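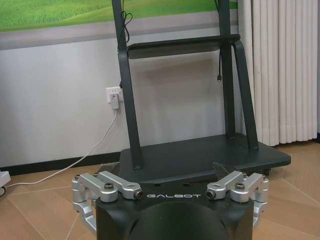
Wrist view, gripper in front of the display stand.

Drorkora Wrist View Kit
For recording examples on arms with two-finger grippers

If you teach robots by showing them what to do, you will know how much goes missing when the only camera is across the room. The arm leans in, its own elbow blocks the view, and the bit you wanted the system to learn from is hidden. The Wrist View Kit puts a small camera right at the wrist, so every example you record carries the view from behind the fingers. We use it ourselves every day and we still get excited looking through a good batch!

We set it up so that both fingers stay in the picture along with whatever is in front of them. In the still at the top of the page you get the silver linkages on both sides, the GALBOT lettering on the wrist housing between them, and past that the base, posts and shelf of a stand on casters. The learning system needs to see its own hand and the job together, and this view gives it both.

Why ordinary rooms

We love a tidy bench as much as anyone, but a system that has only ever seen a tidy bench gets lost very quickly in a real room. So we record where there are curtains, tiled floors, sockets with things plugged into them and cables hanging off the furniture. Thin dark cables are a brilliant test. They are easy to miss against dark furniture, and an arm that hasn't learned about them will sooner or later hook one. If your examples include a few loops and dangling connectors, leave them in.

What's in the kit

Wrist camera with its bracket and four screws
Cable, 2 m, with three clips for running it back along the arm
Record button on a lead (large, works with gloves on)
Stilden recording software, one seat
Printed setup card and a lens cloth

Key facts

Frame rate: 30 pictures a second
Recording time on the supplied card: about 16 hours
Weight on the wrist: 33 g without cable
Fits: flat-faced wrists; ask us for the curved plate if yours is rounded
Not included: arm, gripper, computer

Recording with Stilden

Press the button, guide the arm through the job, press it again. Stilden saves the video and the joint positions together as one example and asks you for a short label. You can mark it good, poor or failed straight away, and please do keep the failed ones. A near miss with a clear label is really useful later on, particularly for jobs like reaching between two uprights where there isn't much room on either side.

The new version, out since 24 April 2025, also lets you trim the start and end of an example without opening another program (so many of you asked for this, thank you). Labels can now be changed in batches.

The Nuttall starter set

Every kit comes with access to Nuttall, our own set of 284 recorded examples. They cover approaching furniture, reaching over a shelf lip, reaching under a shelf and backing out again. It's small, and it won't train a whole system by itself, but it shows what a decent recording looks like and gives you something to check your setup against on the first afternoon.

A few tips from the workshop

Consuelo Aranda runs our recording sessions at Fullitham and wrote most of the setup card. Her main advice is to move the arm more slowly than feels natural for the first few tries. She also changes the starting position every time, even by a hand's width, and wipes the lens before each session. Check that the clips leave enough slack for the wrist to turn fully both ways.

Spares and extras

Curved mounting plate
Longer cable, 5 m
Extra Stilden seat
Replacement lens cover, pack of two

The curved plate is made to order, so tell us which arm you have when you ask for one.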